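Round nightstand with a curved drawer – what do you keep in it, and how do you stop the top filling up?
Asked by Karla Figueroa, January 2022

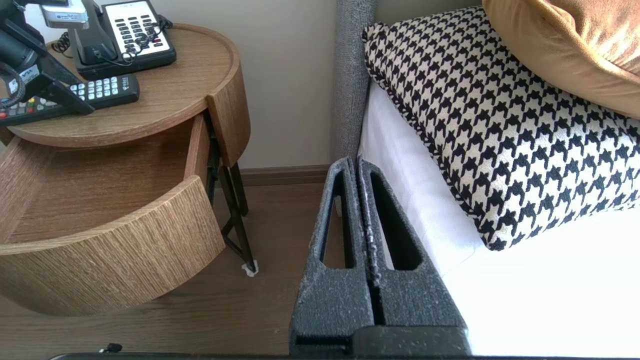
So I've been redoing our guest room bit by bit and the nightstand is the part I can't settle on. I love the thing (round top, little raised rim, one drawer, skinny black metal legs) but the top is always full. My father-in-law stays with us for weeks at a time and he wants a real phone with real buttons by the bed, so the desk phone is not going anywhere. Then there's the TV remote, and then the cables, which drive me nuts.

The drawer is empty right now because I cleared it out to start over. It's shallow and the front is curved, so every organizer I've tried leaves a weird sliver of space at the front where pens go to die. I bought a Skestov tray and it was too long, sent it back, bought the smaller one and it slides every time you open the drawer.

Questions:
What do you put inside a curved drawer so stuff doesn't roll around?
Is there a decent way to deal with a coiled phone cord on a small table?
Do I need felt pads under all the feet? We have wood floors and I really don't want scratches.

The room is small and the bed is right next to the nightstand, so a bigger table is out. Thanks!

3 answers

Fabian Danzer
Accepted answer

I have a round one too, different brand (Vuvdale, I think they stopped making it), and I went through the same tray business. Give up on trays and cut a liner. Take a sheet of paper, lay it in the drawer, run your thumbnail along the edges so it creases, and cut along the crease. Then use that as your pattern on a piece of cork or the rubbery shelf liner they sell by the roll. Mine cost next to nothing and the remote stays put when I yank the drawer open half asleep.

If you still want compartments, use two or three small open boxes instead of one big tray. Push them to the back where it's squarer and leave the curved part at the front for flat stuff – a notepad, a sleep mask, tissues. I stuck mine down with those little putty dots and they peel right off again.

For the cord: turn the phone so the handset side faces the wall and let the coil hang down behind the table. Check that he can still reach it lying down, though! If the coil is all kinked up, unplug it from the handset and let it dangle and untwist by itself. Takes a minute and it gets noticeably shorter.

Felt pads, yes, every foot. Check them now and then because grit gets stuck in them and then they're sandpaper. Ask me how I know about our hallway.

Selina Baumgartner

Remote goes in the drawer, end of story. We did that in our guest room and half the clutter problem went away. I put a label on the drawer front for guests, "TV remote in here", which my sister thinks is hilarious but people do find it.

For cables I use velcro ties around the back leg. Metal legs are great for this. Run everything down one leg, tie it in two spots, and you can't see it from the doorway. Don't pull it super tight or you can't slide the table out to vacuum.

The stick-on pads never last for me on thin legs, by the way. Lappalainen has the kind with a tiny nail but those are for wood legs so no use to you. A drop of glue under the sticky ones helped some.

Beat Lüthi

Get a wall shelf and put the phone on it. I paid 30 for mine and it took me one evening.

Comments on this answer

Karla Figueroa: Thought about it, but he likes the phone low so he can grab it without sitting up. Going to try the paper pattern thing with cork this weekend, and the velcro. Fabian, did you glue the cork down or just lay it in?

Fabian Danzer: Just laid it in. If you cut it a hair big it holds itself.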